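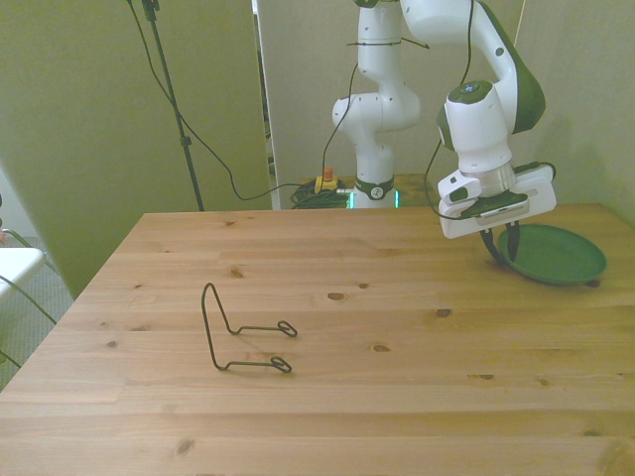
Step 4: Stop the planner from bumping the rim

If your grasps on shallow dishes keep failing at the last moment, check the approach offset first. I lost a whole afternoon to this in Katcombe before Aslak Sjöberg asked what mine was set to (it was zero, ugh).

Open the grasp config and set approach_offset to 3 cm. Then turn on the collision check for the fingers – it's a separate switch from the one for the hand, and it's off by default! Bump the planner's sample limit up to 500, save, and reload the scene.

Now run a dry plan and look at the last stretch of the path. The fingers should come straight down at the rim. If they swing in sideways, lower the wrist weight a notch and plan again.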